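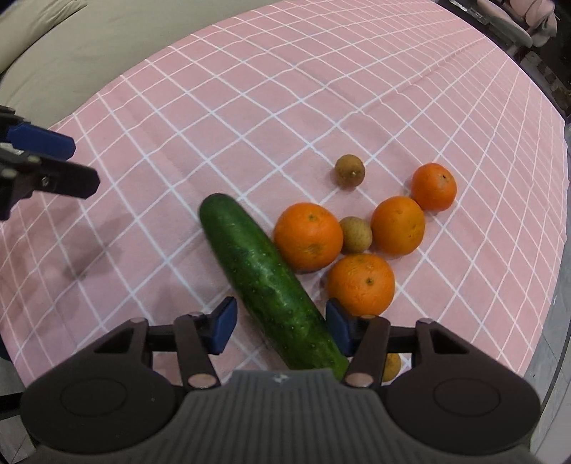 Grid-print table cover in pink, with oranges and a cucumber.

Home > Kitchen & Dining > Table Linens

Kusach Table Cover, Grid Print
Supplied by Broteck

The Kusach is a wipe-clean cover for kitchen and dining tables in daily use. The face is coated vinyl, the backing is a polyester knit. The grid is printed under the top coat and does not lift with normal cleaning.

Colors: pink with white grid, sage with white grid
Sizes: 3 (small square, rectangle, long rectangle)
Backing: 100% polyester
Edge: cut, unhemmed
Warranty: 2 years against cracking and peeling

Care
Wipe with a damp cloth and mild dish soap. Do not machine wash, iron or bleach. Use a trivet under hot pans. Fold creases relax within 3 days on a flat table. For storage, roll the cover face out.

Trimming
Mark the cut line on the backing and cut with sharp scissors. Trimmed covers cannot be returned.

Fitting clips are sold separately under the Sullow name and suit tabletops with a square edge. Round-edge tables need the Moradi elastic band.

Product contact: Aino Saarela
Page updated June 24, 2026

Filed under: Table Covers, Wipe-Clean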